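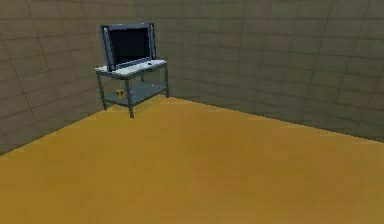

4.2 What the listings leave out

Neighbourhood pages on estate agents' websites are written to a pattern. The reader is told which motorway is nearest, where to eat, and that families are happy there. We collected 1,604 such pages covering Mandalstead and its outer estates, and read all of them, a task we don't recommend.

Distance is where the pages are most inventive. Of the listings for Skinadov, the new estate east of the ring road, nearly all place it "minutes from" the town centre. None says how many minutes, or by what means. Salcedo and Ortuño walked it in May and arrived in time for a late lunch. Quintana took the bus, and joined them for pudding.

Restaurants come next. The same five turn up again and again, and one of them, the Zabala grill, had closed before our collection began. It continues to be praised for its terrace. Peñalver rang three agents to point this out; one thanked him and asked if he was looking to buy.

Schools, drains and parking get much less attention. We coded a page as mentioning drains only if the word appeared in any form, and were generous enough to accept "drained" when it described the golf course. Parking fares better where there is some.

The plainest finding concerns furnished show homes. Pages that included an interior view (Figure 5) said less about the surrounding streets than pages without one, even when the room in question held very little.

Figure 5. Computer-rendered interior: television on a two-tier metal stand, tiled walls, yellow floor.

Urquijo has suggested that a picture of a room lets the writer off describing the road outside it. Our data can't settle the matter, and the agents we asked preferred to talk about the golf course. Section 4.3 turns to prices, on which the pages are vaguer still.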